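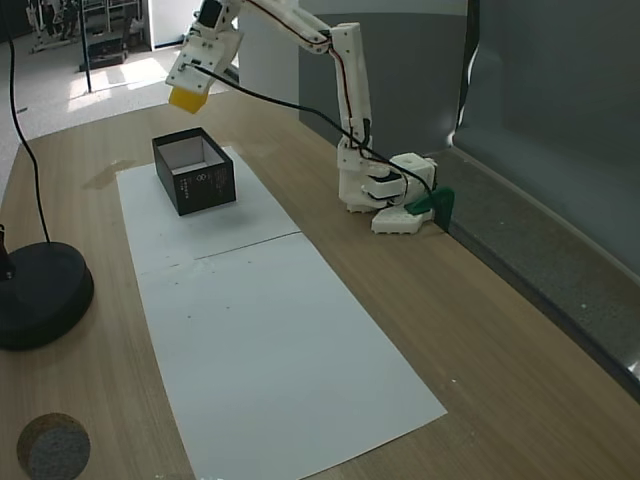
图1 浅色木桌面与敞口黑盒

课程小组报告：老街区家庭收纳习惯调查（第二稿，格式还没统一）

一、为什么选这个题

一开始想做的是快递包装回收，范围太大，改了。后来组里有人搬家，东西多到没地方放，就想到收纳。地点选在Maltora老街，离学校近，坐车2站。街上最老的一排房子建于1851年，门牌旁边还有石刻年份，内部改过很多次，储物间基本都拆掉做了厨房或者卫生间。住户面积小，东西又舍不得扔，正好适合观察。

二、怎么做的

问卷发出160份，收回来的有一部分没填完，没填完的不算。另外入户访谈40户，每户半小时左右打住，太长人家不耐烦。访谈时间集中在七月，天热，下午基本敲不开门，后来改成傍晚六点以后去，好很多。

问卷题目参考了Conport社区服务站以前用过的一张表，删掉收入和职业两项，加了“最近一次扔东西是什么时候”。这题大家写得最多，有人写了整整半页背面。

三、看到的情况

先说厨房。柜子上层普遍放不常用的锅和节日餐具，够不着，一年拿一次。常用的反而堆在台面上。问为什么不换一下位置，回答大多是“一直这样放的”。

再说盒子。几乎家家都攒盒子，鞋盒、饼干铁盒、月饼盒。带盖的最后都变成了“不知道里面是什么”的盒子，访谈时当场打开，主人自己也吓一跳：过期电池、旧钥匙、说明书、断了的表带。不带盖的情况好一点，东西看得见，用完会放回去。这一点和我们原来的假设相反，原来以为有盖的更整齐，开题里写错了，这里更正。

然后是纸。水电费单子、学校通知、药品说明。老人家庭保存时间最长，有一户按年份用橡皮筋捆好，放在床底。年轻租户基本不留纸，但是数据线特别多，缠成一团，也不知道是哪个设备的。

走廊属于公用，按规定不能放东西，实际上鞋架、伞桶都有。Elia家具店就在街口，店员说卖得最快的是窄鞋架，深度刚好不挡路。这句只是口头说的，没有拿到销售数据，先记在这里。

四、小范围试用

从访谈户里找愿意配合的，把抽屉里一半的东西换到敞口盒里，两周后回访。大部份人还在用，有几户又把盒子叠起来了，叠起来等于加了盖，下面那层没人动。有一户把盒子挪去给猫睡，不计入。

Abou Jaoude那栋楼的租户中途搬走，回访没做成，表格里这一栏空着。

五、问题

样本偏向白天在家的人，上班族少。问卷第七题“经常”没有定义，每个人理解不一样，统计时只好合并选项。访谈记录一开始用手写，有几页字迹自己都认不出，后半段才改成录音，录音整理又花了很多时间，进度因此拖了。拍照征得住户同意才拍，同意的不多，所以正文基本靠文字。

六、初步想法

盒子不要盖，不要叠，常用的放在腰到眼睛的高度。纸类给一个固定的地方，满了就清一次。这些听起来很普通，但四十户里能做到的很少。下一步打算把问卷第七题重写，再补一轮晚上的访谈，补完以后重新算一遍表二。附录的编码表还在整理，交终稿时一起附上，页码到时候再对一遍。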